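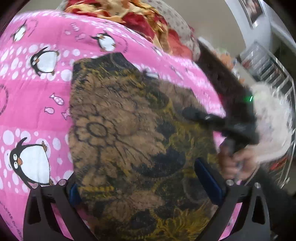 Two hand-held grippers at work over a dark floral cloth and a penguin-print bedsheet.

The Fold That Wouldn't Let Go

The fault showed up first as a noise. Retno Santoso remembers it as a small dry click, the sort of thing you might hear from a ballpoint pen in the next room, and for most of October she put it down to the heating.

She was recording folds for Jovidex, which wants a household robot that can deal with a full bed of clean laundry, and she had been at it long enough to have opinions about cotton. Pillowcases she could do half asleep. Anything with a slippery weave she saved until after lunch. The click came only when she closed the jaws on something thick, and it was Sepehr Rashti, going through her recordings one evening with a cup of tea and (he admits) not much enthusiasm, who saw that the numbers had stopped matching the pictures. The log said the jaws were open. The video showed them shut tight on a bath towel.

A spring in the trigger had worn, and a little sensor behind it was sticking. On a tool in a person's hand that is a nuisance, because the person simply lets go. But a robot arm learning from those recordings would be learning that a closed grip is an open one, and Rashti did not care to think about that arm near anyone's fingers, or a cat.

So they went back. All 1021 folds had to be checked against the video, and 151 of them had the fault. It took 12 days, and Santoso says she still sees floral prints when she closes her eyes.

Kamran Jalali, who runs the project, could have kept it quiet, I suppose. He wrote it up and sent it to everyone using the same trigger, including a small outfit called Miltavari that had been training on the data since summer. "I felt a bit sick pressing send," he told me. Their reply was kind, and rather short. They had seen an arm hang on to a blanket and pull, twice, and had blamed their own software.

The new trigger has two sensors in place of one, and if they disagree the recording stops. Santoso finds this maddening on a busy afternoon — it stopped on her four times while I was visiting — but she has learned to wait for it, re-seat her thumb, and start the fold over from the corner.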